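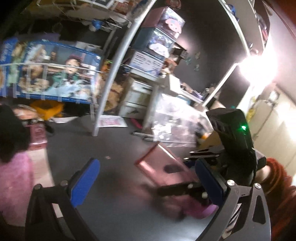
Evening, August. Today I finally put my hands on the desk. I was postponing it since I came back from Oshima, and the small things were everywhere, papers too. I keep too many pink things, I must admit it. My sister would laugh.

I decided that every small thing must have one place. The little cases go together in the drawer, the papers go in the folder from Plotach, and the soft toys can stay by the lamp. Two receipts I threw away with a bad feeling, then I took one back. It was for 383 and maybe I need it for the office.

It took me 62 minutes, I looked at the clock. I wanted to do also the shelf, but I became tired and made tea. Under some old letters I found the bus card from Idura, which I was searching in spring. It still has a little money on it, I think.

Tomorrow the shelf, and I must buy tape.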